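Ticket 1620: Print queue stalls on wallpaper sample sheets
Opened by: Saskia Pomare, Prevano sample room
Assigned to: Radomír Štěpánek
Priority: normal
Status: **resolved, monitoring**

**Problem as reported**

The wide-format printer in the sample room stops partway through repeat-pattern jobs. The front panel goes back to "Ready" and the job disappears from the queue with no error. Plain jobs (labels, price sheets, the Grilstead order forms) print fine. Saskia says it started in June, after the print server was moved to the new closet. Restarting the printer helps for one or two jobs.

**Environment**

- Print server: Brivo, service version 4.2
- Printer connected by Ethernet, static address
- Jobs sent as PDF from two workstations
- Typical file size for a pattern sheet: 225 MB

**7 August 2020**

09:10 RŠ. Reproduced from Saskia's workstation. Sent the strawberry repeat at full size. It stopped after the second panel. Sent the same file again and it stopped in the same place.

09:35 RŠ. Swapped the network cable and moved to a different switch port. No change. Put the old cable back.

09:50 RŠ. Sent the file from Igor Hudec's workstation. Same result, so not the workstation. Both use the same driver, so I have not ruled that out yet.

10:20 RŠ. Removed and reinstalled the driver on Igor's machine. No change. Printed direct to the printer's address, skipping the server. Full job came out. Repeated once, full job again. Problem is on the server side.

10:40 Asked Saskia which designs are affected so we have something to test with besides the one file. She says anything with a large repeat and a lot of color, and the strawberry paper is the worst.
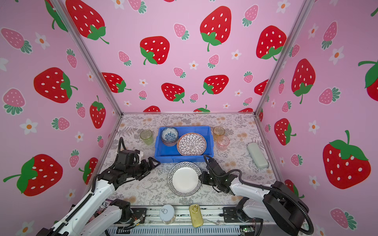

*Strawberry repeat on pink ground, white flowers with orange centers.*

11:05 RŠ. Checked the spool folder on the server. It sits on the system partition, which had 118 MB free. Before the move it was on the data disk. The server unpacks each job before sending it, so the larger files run out of room. The service drops the job and does not write anything to the main log. There is an entry in the debug log, but debug logging was off until I turned it on this morning.

11:15 RŠ. Found 103 leftover spool files from failed jobs. Stopped the service, deleted them, started the service. Strawberry file printed once, then failed on the second try.

11:40 RŠ. Moved the spool folder to the data disk and set permissions for the service account. The first start failed with "access denied" on the temp subfolder. Fixed by applying permissions to subfolders too.

11:55 RŠ. Sent the strawberry file three times in a row, then the two other large repeats Saskia picked. All complete.

**Open items**

- Hélène Arsenault to add a free space alert for both partitions.
- Vratislav Šťastný to check whether the Hubáček office server was set up from the same image. If so, it has the same spool path.
- Debug logging stays on for two weeks, then off.
- Saskia to reopen this ticket if a job disappears again. Please include the file name and the time it was sent.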